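# Handgreifer-Demos: Policy greift Werkzeuge mit dünnen Griffen daneben, obwohl der Validierungsfehler gut ist

**Sastix**

Hallo zusammen,

wir sammeln Demonstrationen mit zwei Handgreifern, jeweils mit Markerwürfel hinten am Gehäuse, dazu eine Kamera am Kopf. Trainiert wird eine Diffusion Policy auf relativen Endeffektorposen, ausgeführt wird auf zwei Armen mit baugleichen Fingern. Aufgabe: Werkzeug aus einer offenen Ablage nehmen, auf die andere Seite des Tisches bringen, ablegen.

Stand der Daten: 1181 Episoden nach dem Filtern, davon 400 mit Scheren und Zangen, der Rest Schraubendreher, Stifte, Klebebandrollen. Bei den Rollen und den dicken Schraubendrehern läuft es gut. Bei Scheren fährt der Arm sauber hin, schließt aber zu früh oder ein Stück neben dem Griff. Der Fehler geht immer in dieselbe Richtung, vom Greifer aus gesehen nach vorn.

Was ich schon probiert habe:

- länger trainiert, Validierungsfehler sinkt noch etwas, Verhalten auf dem Arm gleich
- Scheren-Episoden doppelt gewichtet, kein Unterschied
- Bildauflösung erhöht, minimal besser, aber deutlich langsamer
- Kamera neu kalibriert (intrinsisch), Reprojektionsfehler war vorher schon in Ordnung

Die Posen kommen aus den Markern, das Bild der Kopfkamera geht zusätzlich als Beobachtung in das Netz. Die Öffnungsweite wird im Greifer selbst gemessen und über ein eigenes Kabel aufgezeichnet. Abtastrate nach dem Zusammenführen ist 30 Hz.

Liegt das an zu wenigen Daten? Wir könnten im November noch einmal sammeln und auf 2000 Episoden kommen, aber das kostet uns mehrere Wochen und ich möchte vorher wissen, ob es sich lohnt.

---

**Zonine**

Mehr Daten helfen immer. Bei uns wurde es mit jeder Sammelrunde besser. Ich würde auch ein größeres Bildmodell als Encoder nehmen, die kleinen sehen dünne Griffe nicht richtig. Und Farbaugmentierung einschalten, falls noch nicht geschehen.

> **Sastix:** Farbaugmentierung ist an. Größerer Encoder wäre möglich, aber der Fehler hat eine feste Richtung, das passt für mich nicht zu schlechter Bildauflösung.

> **Zonine:** Stimmt, das mit der Richtung hatte ich überlesen. Dann weiß ich es auch nicht.

---

**Rosenthal**

Ein Fehler mit fester Richtung im Greiferkoordinatensystem ist fast nie ein Datenmengenproblem. Ich würde zwei Dinge getrennt prüfen, bevor du neu sammelst.

**1. Versatz zwischen Würfel und Fingerspitze**

Die Marker geben dir die Pose des Würfels. Das Netz soll aber lernen, wo die Fingerspitzen sind, und der Roboter fährt seinen eigenen TCP an. Dazwischen liegt eine feste Transformation, und die wird oft aus der CAD-Zeichnung übernommen. Bei gedruckten Haltern stimmt die selten auf den Millimeter, und ein kleiner Winkelfehler am Würfel wächst mit dem Abstand zur Spitze.

So misst du sie nach:

1. Greifer schließen und die Spitze in eine kleine Vertiefung setzen, zum Beispiel eine Körnung in einer Aluplatte.
2. Den Greifer um die Spitze schwenken, in alle Richtungen, die Spitze bleibt dabei stehen.
3. Aus den Würfelposen den gemeinsamen Drehpunkt per kleinster Quadrate schätzen.
4. Mit beiden Greifern getrennt durchführen. Nicht einen Wert für beide nehmen.

Die Kamera muss dafür fest stehen, also vom Kopf abnehmen und auf ein Stativ. Wenn das Residuum groß ist, sitzt der Würfel locker oder die Kantenlänge der Marker ist falsch eingetragen. Letzteres hatte ich selbst einmal: Der Drucker hatte auf Seitengröße skaliert, alle Entfernungen waren falsch, und im Validierungsfehler war davon nichts zu sehen. Training und Validierung haben ja denselben Fehler.

**2. Zeitversatz zwischen Pose und Öffnungsweite**

Zu frühes Schließen klingt danach. Wenn das Kamerabild später gestempelt wird als das Signal aus dem Greifer, schließt der Greifer in den Daten, während er laut Pose noch unterwegs ist. Bei einer Klebebandrolle merkt man das nicht, die verzeiht ein paar Millimeter. Ein dünner Griff nicht.

Test: Greifer mehrmals zügig öffnen und schließen, Fingerabstand im Bild bestimmen und mit der gemessenen Weite kreuzkorrelieren. Bei 30 Hz ist ein Bild Versatz bereits 33 ms, bei schneller Handbewegung macht das schon etwas aus. Den gefundenen Wert vor dem Zusammenführen abziehen und die alten Episoden neu rechnen. Neu aufnehmen muss man dafür nichts, sofern die Rohdaten mit den ursprünglichen Zeitstempeln noch da sind.

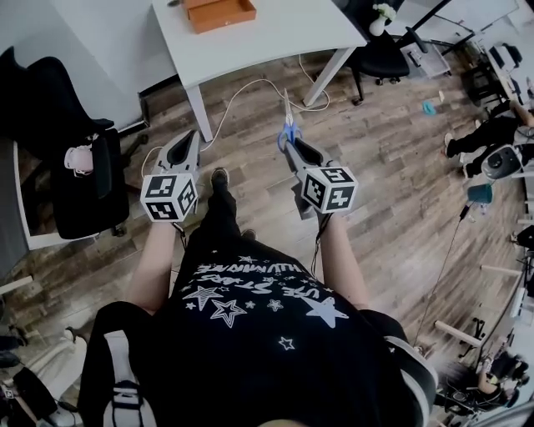
Scheren haben noch eine dritte Schwierigkeit, die mit der Kalibrierung nichts zu tun hat, nämlich die Wahl des Greifpunkts. Wenn eine Person mal am Griff und mal am Gelenk zufasst, mittelt eine schwache Policy dazwischen, und beim Ablegen zeigt das Werkzeug jedes Mal anders. Die Schere mit den blauen Kunststoffgriffen steckt im rechten Greifer und zeigt mit der Klinge nach vorn und oben. Diese Haltung würde ich als Merkmal je Episode notieren und beim Training einmal nur eine einzige Greifart zulassen. Wird es damit auf dem Arm deutlich besser, war die Mischung mit schuld. Bleibt der Versatz gleich, liegt es an Punkt 1 oder 2.

Zur Reihenfolge: erst Zeitversatz, der Test ist in einer halben Stunde gemacht, dann Drehpunkt, dann Greifarten. Immer nur eine Sache ändern und jedes Mal mit denselben Startpositionen auf dem Arm prüfen. Der Validierungsfehler taugt für diese Frage nicht.

> **Sastix:** Danke, sehr hilfreich. Zeitversatz gemessen: zwei Bilder, die Kamera ist später. Nach dem Neurechnen schließt der Arm nicht mehr zu früh. Ein kleiner Versatz nach vorn ist beim rechten Greifer geblieben, links ist er weg. Drehpunkt mache ich als Nächstes.

> **Rosenthal:** Nur rechts spricht für den Würfelhalter. Schrauben prüfen, bevor du misst, sonst misst du zweimal.

---

**Akness**

Ergänzung zu Rosenthal, weil es bei uns die Ursache war: Schaut euch an, wie oft der Würfel verdeckt ist. Bei Aufgaben mit zwei Händen schiebt sich gern ein Unterarm oder der andere Greifer davor, und je nach Tracker wird die Pose dann interpoliert oder springt auf eine falsche Lösung, wenn nur noch eine Fläche sichtbar ist. Wir verwerfen Abschnitte mit nur einer sichtbaren Fläche, sobald sie in die Zeit kurz vor dem Schließen fallen. Danach war der Datensatz kleiner und die Policy besser.

Einen Filter auf den gesamten Episodenverlauf würde ich nicht nehmen, damit wirft man zu viel weg.

> **Sastix:** Habe ich bisher nur über die ganze Episode gefiltert. Probiere ich mit dem kürzeren Fenster. Die Sammelrunde im November verschiebe ich erst einmal, bis der rechte Halter vermessen ist.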